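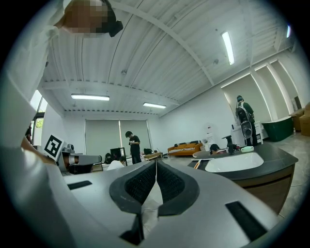 The big room at Kurngate, blinds down at the back. Leandro by the windows in his black T-shirt.

March 1, 2020

Blinds! We have blinds! I know that's a silly thing to open with after not writing for a fortnight, but I've been squinting at that back wall since October and now there are two lovely flat grey rectangles where the glare used to be, and I keep turning round to look at them.

So, catching up. Leandro and I got to the room before eight, both of us with bread still in our hands, and it was already bright enough in there to make you wince. That was always the trouble. Everything is white, the wall is white, the ceiling is white, the beams are white, and when the sun gets in at the back it bounces off the lot and you feel as if you're standing inside a lampshade. Wonderful for the mood, terrible if you want to read anything. I went through most of last month with a headache by eleven and blamed the coffee.

The blinds had been leaning in their cardboard tubes in my hallway at home for ages. Octavio Lagos ordered them from Trorkon and told me they'd come with everything we needed, and they came with everything except the screws. Well, they had screws, but tiny little things meant for a nice soft wooden window frame. So I'd gone over to Rotavwood the day before and got a bag of proper ones, plus two strips of planed timber to fix above the windows so that the brackets had something to bite on. I love that shop. The whole place smells of sawdust and the man cut the strips to length for me while I stood there, and then he found an offcut of something reddish and beautiful and gave it to me for nothing. It's on the kitchen windowsill now. No idea what it's for.

First blind: nearly an hour. We put the bracket on upside down, took it off, put it on the right way up, and then found that the roller sat with its good side facing the garden. Off again. Leandro is endlessly patient with this sort of thing, he hums. Second blind: ten minutes, maybe less, and dead level with the first. We both stood back and said nothing for a bit and then he pulled it down and up and down again, like a child with a light switch. I had a go after him. The chain makes a very satisfying sort of purr.

With both of them down, the room changes completely. The back goes soft and quiet and all the light comes from the ceiling and from the side window, the tall one, with the leaves outside. I'm so glad we didn't put anything over that one. Octavio wanted to (he'd have bought a matching set, he likes a matching set) and I dug my heels in. That green is the best thing in there. When you look up from what you're doing it's the first thing your eye goes to, and after all that white it's like a drink of water. The leaves have got thicker since we came, I'm sure of it. If they start tapping on the glass in the winter I shan't cut them back, I'll just turn the radio up.

Then the ceiling. I've become a bit of a bore about that ceiling. When we first got the keys, Leandro's sister came to see it and said it looked like the inside of a shipping crate, and I was quite hurt, I'd only had it for an hour. But I think it's handsome. It's corrugated metal, all those long ribs, with the steel beams going across, and you can see exactly how the whole thing is held up. At my old place there was a low ceiling made of those crumbly tiles with a brown stain over my chair that looked like Italy, and I spent years not looking up. Here I look up constantly.

The rain on it, though! I must write this down while I remember it. It came down hard on the way through lunch, one of those summer bursts that lasts no time at all, and it was so loud that Octavio was shouting across the table at me about the invoice and I could see his mouth moving and hear nothing but drumming. He gave up in the end and ate his empanada. Then it stopped, all at once, and he was still shouting, "AND THE DELIVERY WAS EXTRA," into total silence. I laughed so much I had to sit down.

(The delivery was extra. 30 on top of what we'd agreed. He's going to ring them.)

After lunch we did the lights, or he did, and I held the ladder and passed things up. The two panel lights have been fine from the start. It was the tube that was driving us mad, with a buzz that you stopped noticing after a while and then noticed horribly when it went off. Octavio took the cover down and there were, I'm not joking, dead moths in there from what must have been several summers. He tipped them out on to a newspaper and I carried them to the door like a tray of canapés. New tube in, cover wiped, and not a sound out of it. And so bright! I'd had no idea how yellow the old one had gone. It made the dust on the beam next to it look disgraceful, so up I went with a damp cloth on the end of the broom, and of course once you've cleaned one bit of beam you've got a clean bit and a dirty bit, and then you're in for it. I did as far as I could reach. My shoulders are telling me all about it this evening.

Things still to do in there, as I'll forget otherwise:

Seal round the tall window, there's a draught low down on the left.
Something on the floor by the door for wet shoes.
Hooks! We have been saying hooks since we moved in. Coats cannot live on the backs of chairs.
Paint for the scuffs at the bottom of the back wall. Ask Rotavwood which white. There can't be that many whites. (There will be 80.)
Cover the timber strips above the blinds, or paint them in with the wall. Leandro likes them bare. I'm wavering.

I did the sums on the bus home. We put 500 aside at the start for making the room nice, and I was so sure we'd blown it, and we've got almost 20 left even with the delivery. That's hooks, with a bit over for a plant. Leandro says a plant in that room would be showing off when we've already got a whole hedge pressed up against the window, and he may be right, but I've wanted a big leafy thing in a pot somewhere near the back ever since I saw one at Huenchumán, in the little café by the bus stop. Theirs goes all the way up to the ceiling and the woman says she does nothing to it but give it the cold tea. I could do cold tea. There's always cold tea.

What else. We stayed on later than we meant to. Once the ladder was put away and the newspaper had gone in the bin there was no real reason to be there, but Octavio had found the good biscuits and it was so pleasant, with the blinds down and the lights properly on, that we just sat. We talked about where the long table ought to go. I want it along the side, so that whoever's at the end gets the leaves. Octavio wants it in the middle where people can walk round it. Leandro said we should try it both ways for a week each, which was so sensible that it rather ended the argument, and I'd been enjoying the argument.

He also wants a shelf. I said what for, and he said for things, and I said what things, and he said he'd know when there was a shelf. I do see what he means. There's a stretch of white wall that's asking for one, and I've got half a mind to go back to Rotavwood for the timber and have it up before he's got the tape measure out. Not pine. Something with a bit of colour to it, like my offcut. (That's what the offcut's for! It can be the sample. I'll take it in with me.)

I put the blinds up again before we left, both of them, so that the morning gets in first and we can let them down when we're ready. It was nearly dark by then and the glass had us in it, three tired people and a broom. Leandro locked up, then unlocked again for his jacket, which was on the back of a chair. Hooks.

Bath, then bed. My hair still has ceiling in it. I've promised to bring milk and the small screwdriver, and I must find the instructions for the chain guard, which I think I used as a bookmark. If they're not in the novel they're in the cookery book with the torn spine, and if they're not in there I'll ask Octavio, who keeps everything.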